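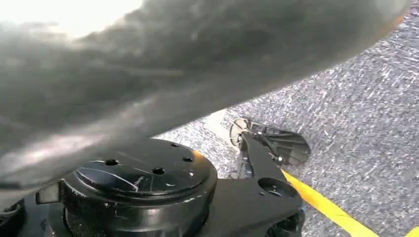 Unit 3: Staging and Inspecting Molded Plastic Parts

Department of Manufacturing Technology, Fakbridge Technical College
Course handout, fall term, revised September

Purpose of the Unit

This unit introduces students to the handling of molded plastic trim and mounting parts between the receiving dock and the point of fit. It continues the material on storage methods begun in Unit 2 and should be read before the first shop session. Students are expected to bring the handout to the shop, where the inspection record will be completed.

The shop session lasts 60 minutes. Students who arrive more than 15 minutes late will be asked to attend with another section, as the introductory demonstration will not be repeated.

Terms Used in This Unit

Staging: placing a part where it will be needed, in the position in which it will be picked up.

Presentation: the way a staged part faces the person who will use it. A part with a front and a back has a correct presentation, which is stated on the job sheet.

Datum edge: the edge from which other features are located. On most flat parts this is the longest straight edge.

Show surface: any surface that remains visible after the part has been fitted. Show surfaces are inspected more strictly than hidden ones.

Receiving the Part

Parts arrive from the supplier in closed cartons with paper between layers. The carton is opened on the receiving table and the packing slip is compared with the job sheet before anything is removed. The part number, the revision letter and the quantity must all agree. Where they do not, the carton is closed again, marked with a hold tag and set on the hold rack.

Cartons should be opened with the short-blade cutter issued at the tool window. Long blades reach the first layer of parts and leave cuts that are often not found until fitting. Paper is folded and returned to the carton, which is kept until the whole lot has been accepted.

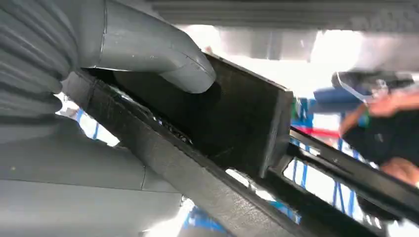
Placing the Part on the Shelf

A flat part is set down on one long edge and then lowered, with the hand kept under it until it is fully supported. It is not slid across the shelf top. Grit trapped beneath a part will mark both the part and the shelf, and black textured plastic shows such marks as pale lines that cannot be polished out. The shelf top is wiped with a clean dry cloth at the start of each session and again whenever a new lot is staged.

The part should lie entirely within the rim of the shelf. Tall or curved parts that cannot lie flat are placed in a cradle; the Adjei adjustable cradle is kept in the cabinet beside the tool window, and its use is covered in Unit 4. 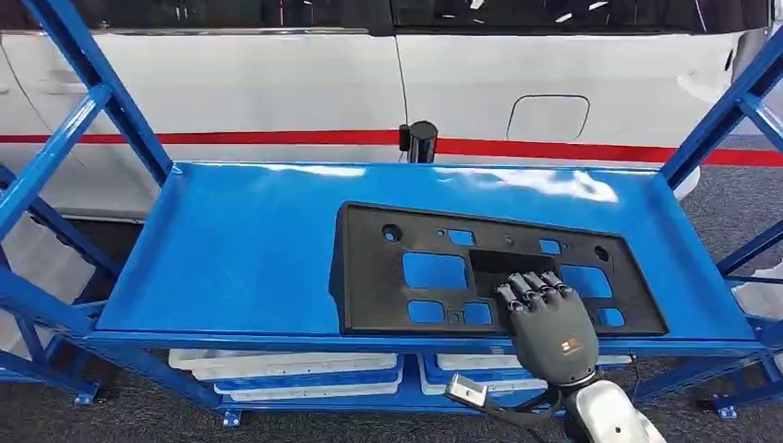

Good staging depends on keeping the part to be inspected apart from everything else that is stored nearby. A single part has the upper surface to itself, and containers are kept on the tier beneath it. The blue unit follows this layout, with the black panel on the shelf top and the white bins in two stacks on the lower tier. Color is also of some help in inspection. Through most of the panel's openings, the bright blue shows through, and a hole closed over by flash can be picked out before a gauge is used. Students should take note of this when choosing a background for their own parts in Assignment 2 - a black part on a black mat is a poor choice.

Inspection Sequence

1. Confirm the part number against the job sheet.
2. Turn the datum edge toward the bench and check that the part lies without rocking.
3. Compare each opening with the drawing, working from left to right along the upper edge and then along the lower edge.
4. Run a gloved fingertip around each opening to find flash or burrs.
5. Inspect the show surface under the bench light at a low angle.
6. Enter the result on the record and initial it.

A part that fails at any step receives a hold tag at once. Inspection of that part then stops, and the remaining lines on the record are left blank.

Care of Shelving and Bins

Shelving units are assembled from the Britberg catalog and are to be used as supplied. Braces must not be removed to make room for larger cartons. Foot plates are checked for level at the beginning of the term, and a unit that rocks is reported to the shop office. Bins are stacked with their rims fully seated, and heavier bins go at the bottom of the stack.

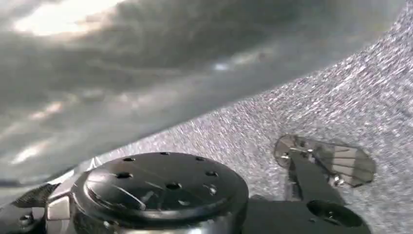

May a part be returned to its original carton after inspection?

Accepted parts go into a clean bin with a layer of paper between them. The original carton is used again only when the whole lot is being sent back to the supplier, and in that case the hold tags stay on the parts.

Assignment 2

Select one flat part from the Clerkov sample set and prepare a staging plan for it. The plan should include a dimensioned sketch of the shelf position, the chosen background color and a completed inspection record. Submit it in the tray outside the shop office before the next lecture. Late work loses 3 points.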